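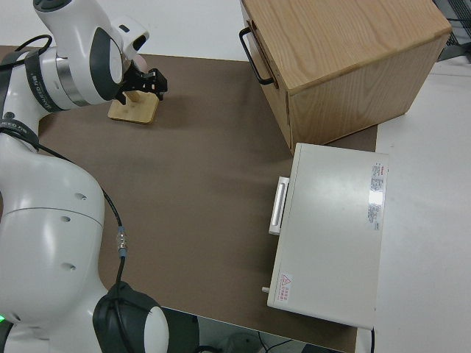

White arm, black gripper.

July 9, 2019

Quick one because the kettle's on and I have to be out the door in a bit. Moving update, for those who asked. We are in! Mostly. The new apartment in Ballthorpe is smaller than the one in Prirnatham by a whole room, and I knew that when I signed, I had the floor plan on the fridge since May, and still somehow I packed like we were moving into a barn.

So. What I learned.

Books first. I had 200 of them, I know becuase the moving company charges by the box and I got stubborn about it. Kept the cookbooks, kept the ones with writing in the margins, the rest went to the swap shelf at the library. Did not miss a single one yet. Ask me again in winter.

The movers were Rodrigues, the ones with the green trucks. Good. Fast. Slightly scary with the wardrobe on the stairs, lots of yelling, wardrobe survived, a bit of the wall did not. They quoted 4 hours and took 4 hours. Tip: have cash and cold drinks ready and stay out of the hallway. I did not stay out of the hallway.

Kitchen. Oh the kitchen. One drawer. ONE. At the old place I had a drawer just for string and dead batteries. Now everything has to stand up or hang, so I've been reading a lot about small kitchens at midnight and getting opinions. Mug trees, for instance. I used to think they were for grandmothers. Wrong. A cupboard shelf holds the same mugs but you lose all the air above them, and then you stack them, and then you chip the good one. Hang them and the whole shelf is free for plates.

Same with open boxes. Fabric ones, wire ones, whatever, as long as there's no lid. A lid means I never look inside again. Put a board across the top and you get a second surface out of it, which in a kitchen this size feels like winning something.

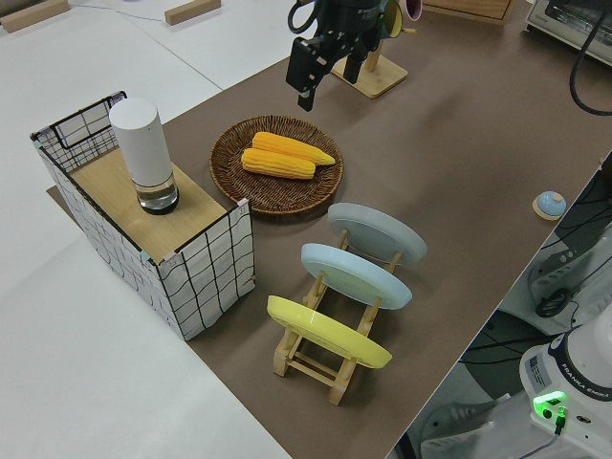 Mugs on a stand, speaker on a board over the box.

Not everything works. The hanging basket I got at Botum ($32, plus the hook, plus the special screw for the hook) pulled straight out of the ceiling on the second night. Onions everywhere. Under the stove, still, probably. The ceiling is some kind of plaster over who knows what and the landlord says don't drill in it, he said that AFTER, so thanks.

Bathroom is fine. Bathroom is tiny but fine. No window, and the fan sounds like a small plane, but the water pressure is so much better than Prirnatham that I forgive all of it.

What I do miss — the light in the mornings. Old kitchen faced east and I'd stand there with toast doing nothing for ten minutes. Here we get it late in the day instead, on the back wall, very orange. Different. I may get used to eating dinner early.

Also the bus. It's the 47 now, and it goes the long way past the hospital and the tile places and then just sits at the depot with the engine running. I've read half a novel on it already so maybe that's where my reading time went.

Still to do: curtains, the second key, change the adress with the bank, find the box marked MISC 2 which has the can opener in it and I think my passport.

If you're local and need moving boxes come get them, they're flat, they're in the hall, I trip on them daily. Ok, bus.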